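Keep the Metal Bins

2022-05-23
By Ashraful Amarasinghe

Every September the home magazines tell parents to sort toys into clear boxes with printed labels. I think this is bad advice, and I would like to speak up for the plain metal bin.
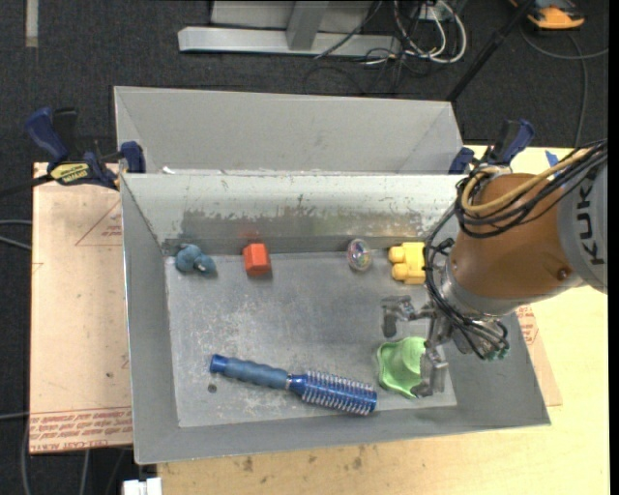 A bin should take whatever is on the floor at the end of the day. In most homes that means a soft toy, a block, a ball and a hairbrush that belongs in the bathroom. A labeled system has no place for the hairbrush, so it stays on the carpet. With a bin, it gets picked up along with everything else and someone carries it back upstairs later.

I bought a set of 14 labeled boxes from Vidgate when we moved to Okthorpe. My son Zaki was four. He could not read the labels, and I got tired of reading them to him. Within a month the lids were under the couch. We went back to 2 metal bins and have used them since.

People complain that metal scratches and the paint wears off. It does. Scuffed paint on the inside of a bin bothers me a lot less than a cracked plastic corner, and a worn bin still holds toys. They also say small things get lost at the bottom. That is a sign the bin is too deep or too full. Keep it shallow enough to see the floor of it, and give away what no longer fits.

Metal is louder, I admit. A block dropped in after bedtime can be heard through the whole house. I put up with that.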